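Vustier 4 battery after the July update, anyone else?

mossyfender
Joined the forum just for this. I've had my Vustier 4 since launch and loved it, but after the last update I'm down to 47 percent by lunch and all I do is texts and a podcast on the bus. Tried a restart, tried turning off the always-on clock, no luck! 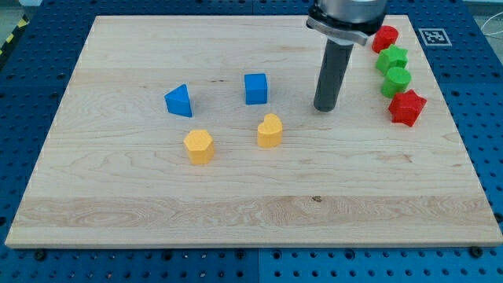

pellgrove
Same phone, same update, and mine's fine. Did you clear the cache partition afterward? I do it every time (takes a minute) and I've never had the drain people keep complaining about.

mossyfender
Nope, didn't know that was a thing. Trying it tonight.

dunk_tank
Clearing the cache does nothing, sorry. People have been repeating that since my old Makris. It's the modem. I get one bar out in Bristley and the phone gets warm in my pocket just hunting for signal. Switch off 5G and see.

pellgrove
Well it did something for me lol. Went from dead at dinner to making it to bedtime.

dunk_tank
Phones reindex stuff for a couple days after an update and then settle down. You'd have gotten that back anyway.

quillback
I'm with dunk on this one. Also, it's only a 3000 mAh battery, which I thought was stingy when they announced it, and I got told off on here for saying so!

mossyfender
OK, did both, cache last night and 5G off this morning. 61 percent at lunch, so better, but now I don't know which one to thank. Turning 5G back on tomorrow and I'll report back.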